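Clalham kitchen set - README

Purpose
This data card goes with the simulated kitchen recordings which Betness uses for planning its equipment budget. We wanted to compare arms before we pay for them.
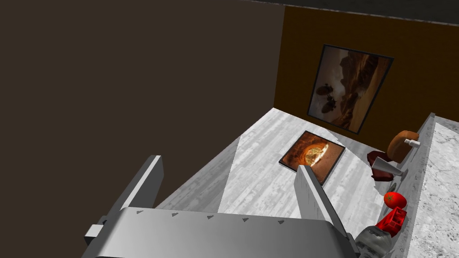
Size: 101 episodes, 1,768 clips. License: internal use only.

Budget notes
The plan for October covers 2 arms and one spare gripper. Please ask Lyimo for a new quote - the old one did not include shipping.

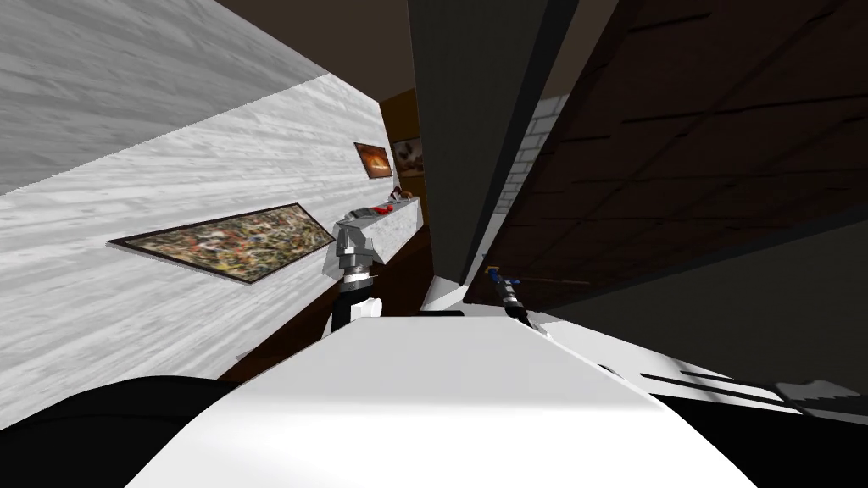 Storage needs 700 GB, and this must be ordered before the arms. Ovcombe pays for the disks.

Last change: October 20, 2026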